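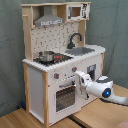

The Stidness Accord should never have gone to a vote before the withdrawal maps were finished, Ramiro Collado told the assembly during the August debate, and members who backed it would have to answer for the gaps. His objection is the one most often cited in later accounts of the agreement.

The Stidness Accord is a military disengagement agreement covering the Fledbridge Strait and the land on both sides of it. It takes its name from the port of Stidness, where the final talks were held. The accord set up a buffer zone, limited naval patrols in the strait and created a monitoring body, the Hordiienko Mission.

Background

Both shores of the strait had been garrisoned for years before the talks. Tension rose after a patrol boat was fired on near the Fledbridge light, and each government blamed the other. A first round of talks broke down over who would control the ferry landing on the north shore. The second round left the landing out of the text altogether and moved it to a separate annex.

Terms

The accord called for the removal of 2,286 troops from the buffer zone within 100 days of ratification. Heavy artillery was to be pulled back behind the coastal road. Article 2 barred armed vessels from the narrow part of the strait at night, except for rescue work. Fishing rights were left as they were.

Inspections were assigned to the Hordiienko Mission, which could visit any declared base with a day's notice. It had no power to enter undeclared sites - a limit that critics raised from the start.

Ratification

The assembly approved the accord with 144 votes in favor. Support came mostly from the governing bloc and from members representing the coast. Opponents wanted the maps published first and asked for a delay, which the speaker refused.

Implementation

Troops left the south shore on schedule. The northern withdrawal ran late because the two sides disagreed about whether engineers clearing mines counted toward the total. The dispute was settled by letter, and the engineers stayed.

Operation Prident, a naval exercise held just outside the strait, drew a formal protest the following spring. The mission found that it did not breach Article 2.

Comments

dockside_len: The ferry landing annex needs its own section. It caused more trouble than the artillery did.

M. Orr: Does the troop figure include the coast guard? I have seen it both ways.

tamsin44: Collado voted for the annex later. Worth adding.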